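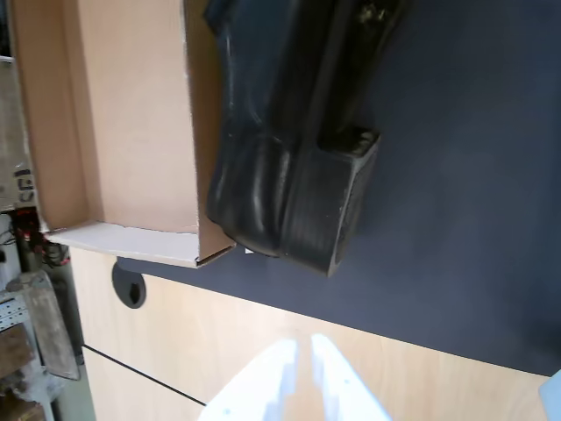

Materials and Methods

2.3 Plant material and germination

Figure 3. Black molded object and open cardboard box on the work surface.

Achenes of three perennial asters were collected in November from roadside stands at Bustitz and Ristach. Heads were dried in paper bags, rubbed by hand and sieved to remove the bristles. From each species 900 filled achenes were kept and divided equally among three treatments: no chilling, moist chilling in sand, and outdoor sowing in the Bramwell beds. Flats were checked every 7 days. A seedling was scored as emerged once both seed leaves were open. Bed soil was a silt loam with no added fertilizer.

12 shares 3 comments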